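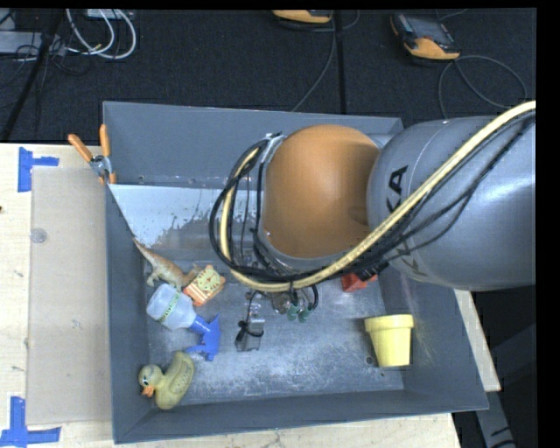 ### 4.2 Equipment Planning and Recurring Costs

The Cendirdale site planned its purchases around one picking cell, with a second deferred until the first had been in use for a full budget year. Quotations were requested in January from two suppliers, Plandenon and Vaher, and were compared on service terms as well as price.

Figure 3. Picking cell with robot arm, gripper and metal-floored bin. Test objects include a rubber duck, a spray bottle and a toy clock.

The arm took the largest share of the capital request. Smaller items were harder to forecast. Hoses, cable ties, fittings and gripper fingers were at first charged to general supplies, and the site recorded more than 400 such orders before a separate budget line was opened. Priedītis and Vītola recommend that this line be set before the arm is ordered.

Test objects were bought from ordinary shops under a fixed limit of 96 euros per set. Five sets were approved. Replacement bins were budgeted at 700 euros for the year, a sum that also covers clamps and floor tape. Staff training was costed separately and is treated in Section 4.3.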